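Can a machine clear the table yet?

Jul 15, 2023

Members have been asking whether any of the machines we read about could take over the dull jobs, either at home or on the packing benches at Inosdale. Thu Từ spent three weeks with the Bendum team and came to our last evening meeting to tell us how far they have got. The short answer is that some chores are close and most are a long way off.

Bendum picked four jobs to work on: wiping a table, putting cutlery in a drawer, folding a tea towel and moving small parts from one tray to another. The last of these is the only one that Thu would call ready for paid work, and then only if the trays stay where they are and the parts are all of one kind. Change the part and someone has to spend a morning setting things up again.

Wiping is further on than most of us expected. A flat table with nothing on it is an easy job. Put a cup and a newspaper down and the machine has to decide what to lift, where to put it and whether to go back for the ring underneath. Bendum's software, which they call Elora, copes with the cup but is poor with paper.

The tea towel is the worst of the four. Out of 49 tries in one run, Elora made a fold that Thu would have been happy to put in a cupboard 18 times. The rest were left in a heap or folded with a corner sticking out. Each try took roughly 3 minutes, and there was a good deal of talk in the room about how long that would make the Monday wash.

A lot of the practice is done in simulation, on a modelled table in a modelled room. It costs very little to drop a virtual cup, and the computer can be left running overnight. The trouble comes when the same movements are tried on a real bench. Friction is hard to copy, and so is the way a soft thing gives when it is pressed. Thu said most of the arguments at Bendum are about fingertips - how wide, how round, and how hard they should push.

Kim, the older of their two programs, is still used for the tray work and will be kept on until the end of August. After that everything moves to Elora.

Thu has offered to come back in the autumn with results from the cutlery drawer. Questions can be left at the front desk before then.
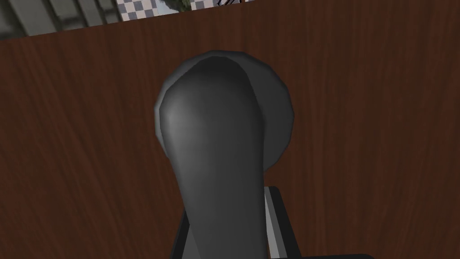
A robot finger over a wood-grain surface, in simulation.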